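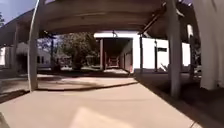
Home Projects Student Work Downloads Contact
Filed under: Student reports / Built environment / Covered walkways

Condition and Shade Survey of the Covered Walkway, Citisholm Campus
Final report, Site Survey Module

1. Purpose

The Citisholm campus connects its low buildings with a paved path, part of which runs under a roof. The module asked each group to choose one piece of outdoor circulation, record how it is built, and propose small improvements that the grounds office could carry out without a contractor. Our group chose the covered walkway and the open paving beside it.

The survey was done in September. Measurements were taken with a tape and a laser distance meter, and shade edges were marked on the paving in chalk. The budget ceiling set by the module was 2690 for all proposed work, including materials.

2. Scope

The survey covers the roof, the beams and columns that carry it, the paving, the planted ground at the side of the path, and the walls that face it. It does not cover foundations, electrical supply or the interiors of the adjoining buildings. Drainage was looked at only from the surface. The drawings held by the grounds office were not complete for this part of the site, and two of the sheets we were given belonged to an earlier layout. We used them for the column grid only.

3. Structure

The roof is ribbed metal sheet laid lengthwise along the path. It sits on cross beams finished in red-orange paint, each carried by white columns. The paint on the beams is weathered. We did not scrape or test it, so the report makes no statement about the condition of the steel under the coating.

The columns stand along the two edges of the path. One line follows the border of the planted strip, and the other stands close to the white wall. The clear width between the lines was measured at the front beam only, where it is least affected by planting.
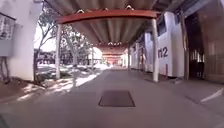 Three small brackets are fixed along the top edge of the front beam, evenly spaced. Their original use is not recorded on the drawings. We considered them as fixing points for signs and decided against it, as no load value is available. Any new sign in this report is wall-mounted.

The planted strip next to the building is bare brown soil with leaves and debris on it, plus a few thin stems against the wall. Soil level was compared with paving level at 4 points. At two of them the soil was higher than the paving edge — enough for loose material to be carried onto the path in heavy rain. Trimming the soil back is the cheapest item in our list and should be done first.

4. Shade

Shade was recorded in the morning, at noon and at 3 p.m. The chalk line was photographed and then measured back to the nearest column. The covered area does not match the shaded area. Depending on the hour, a strip of the paving next to the roof is in full sun while the ground under the roof is in deep shade, and the line between the two moves across the walking surface.

Surface temperature was not logged. We had planned to borrow an infrared thermometer and it was not available in the survey period. This is the main gap in the work.

The trees near the path give some extra shade but their crowns are uneven. They were left out of the shade drawing, which shows the roof shadow only.
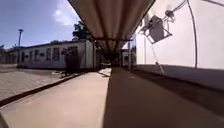

Figure 3. Sunlit and shaded paving along the canopy, with the single-story white building at left.

The long wall of the single-story building has a row of dark windows facing the walkway at an angle. A shrub stands in front of the right-hand part of the building and reaches up to roughly window height. Pruning is proposed to keep the glass clear, with the lower growth left in place.

5. Proposed work

Item A. Trim the soil strip to 70 mm below the paving edge and remove leaves and debris.
Item B. Prune the shrub by the single-story building.
Item C. Clean the beams by hand and repaint after inspection by the grounds office.
Item D. Add one wall-mounted direction sign with the names Kako and Esia, the two halls served by the path. Sign width 300 mm.

Prices for paint and sign blank were requested from Odukoya, the campus supplier. The quote for paint covered the front beam only. Items A, B and D fit within the ceiling together. Item C fits only if it is limited to that beam, and we recommend holding it over until the inspection is done.

6. Limits of the work

All dimensions are from a single visit per location. Beam sizes were read from the ground and should be checked from a ladder before any order is placed. The shade drawing is valid for September and should not be used for winter layouts — the sun angle is different and the roof shadow will fall in another place.

7. Files submitted

Plan of walkway, column grid, shade drawing (three sheets), price table, field notes. The field notes are scanned and the second page is faint.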